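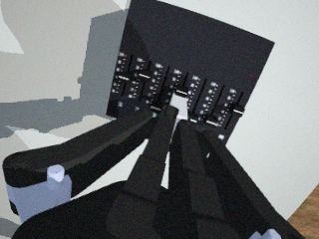 Let the visitors drive it before you explain anything, was the advice Odum had been given by the woman who came through on the first morning, and by the time I got there in the afternoon they were following it to the letter. I had hardly put my coat over a chair when I was waved toward a screen and told to go ahead and watch the hand have a try at the mixing console.

I should say that I came to the January open day at Cidska mostly out of curiosity, and partly for the cookies, which an old friend had praised to me at some length. Cidska is the simulation lab that Odum runs on the second floor of a former shoe warehouse (the stairs still have the brass edges, and they are slippery). Once or twice a year the doors are opened to whoever cares to climb up, and this time 30 of us had put our names down, among them a good many sound people from the theaters nearby.

The sound people, naturally, went straight for the console. It is a simulated one, black and square, with white fader caps and columns of tiny white knobs, and the hand that works at it is simulated too, a big black many-fingered thing with pale lavender joints. The project is called Pascual, and its whole business is small controls: sliders, knobs, buttons, the sort of thing you and I move without a thought while talking to somebody across the room.

I have spent a fair part of my life behind a mixing desk in a church basement, and I can tell you that a fader is a funny little object. You don't grip it so much as lean on it with a fingertip and let it come along. Getting a hand with that many joints to lean on something gently is, I was told, the slow part of the work. The run we were shown was number 1683, and there was a kind of sigh in the room whenever the fingers came down close to the channels - I think every one of us was pushing an imaginary slider in our pockets.

After that came the part I liked best, which was the talking. A theater technician wanted to know if the hand could learn to ride a level during a live show, listening as it went. The answer was a friendly no, not for a good while. Pascual doesn't listen to anything yet. It has 17 tasks on its list, all of them about touching and moving, and sound isn't in any of them.

In the next room was Brirar, the tool the lab uses to build its practice rooms, walls and tabletops and all. We were each allowed two minutes with it. I used mine to move a table to the wrong side of a wall and then could not get it back, and a very patient young man put it right for me.

The cookies were oatmeal, by the way, and they were gone by four. The lab plans to open its doors again next January, and the sign-up sheet hangs by the stairs.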